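Candberg Community Forum > Local News and Media > Courier retraction on the council recount

hadd_munther
The Courier ran its correction on page 2 today. After two months of stories saying the August recount was rigged, they now say the 202 late ballots were logged properly. Not one word of apology to the clerk.

oanh.k
They did correct it. Most papers this size would have let it drop.

hadd_munther
Front page for the accusation, four lines inside for the correction. Same reporter on all of it.

NgaV
I read the full report. 2878 ballots, every batch signed for. The paper had the same report in September and kept going with the rigging story anyway.
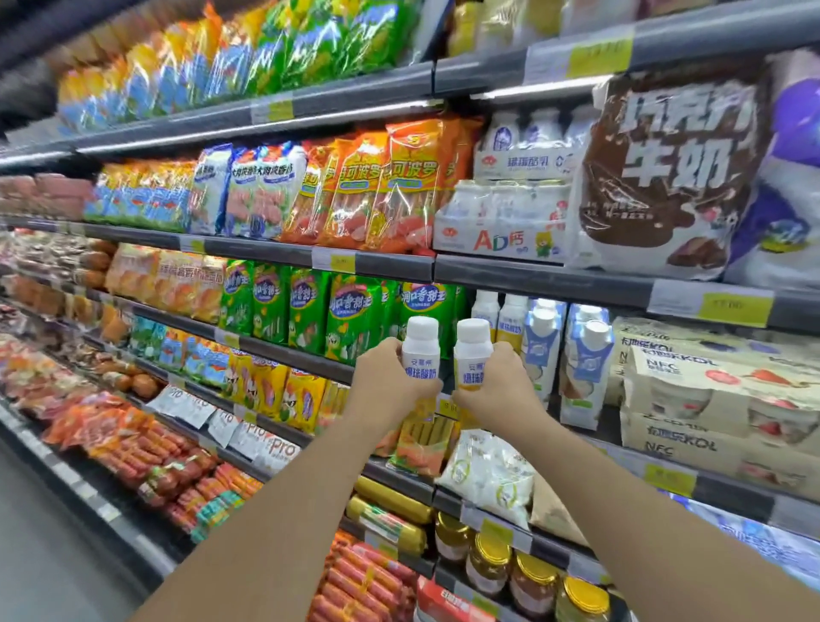 Yogurt drinks in the refrigerated aisle

hieuh
I don't agree that it was bias. The clerk's office took three weeks to answer a records request. If you stonewall, people will write what they think happened.

NgaV
Slow is one thing. They printed "stolen" in a headline.

hieuh
With a question mark.

oanh.k
The question mark doesn't help your case, Hiếu.

k_yokoyama
The radio was no better. Jevo in the Morning had the losing candidate on twice and never called the clerk. I wrote to the station and got a form reply.

hadd_munther
Same here. The petition for a front page correction has more than 1000 names. I'm dropping off the printed copy at the Courier on Monday.

hieuh
I won't sign, but post what they say.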